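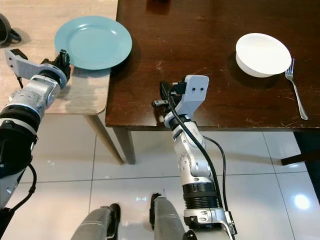 Bimanual plate handling: frequently asked questions

What does the method do?
It lets a two-armed robot lift flat tableware with one fingertip on each side. Both arms follow a single planned path for the plate, and the grip is adjusted along the way.

Why use two arms for a plate?
A plate lying flat gives one gripper very little to hold. Pressing on opposite edges also makes it easier to turn the plate upright.

How was it trained?
On 15 hours of teleoperated demonstrations, recorded at our Resthorpe site. Noemí Ayala and Wojciech Michalski did most of the driving. 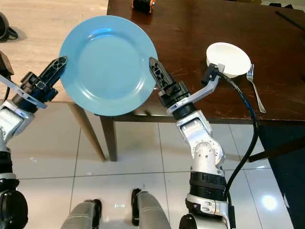 Squeeze force is set by the policy at every step. Earlier versions used a fixed value and dropped glazed plates more often.

How well does it work?
In our last test it completed 14 of 16 lifts. Both failures were slips at the rim.

Does it handle bowls or cutlery?
Not yet. They may be on the table during a trial, but the policy is trained on plates only.

Will the code be released?
Yes, as part of Hernirow, in October. The demonstrations will follow once Yuxi Yuan has finished checking the labels.

Who do I contact?
Ebuka Effiong, for questions about the method or the test setup.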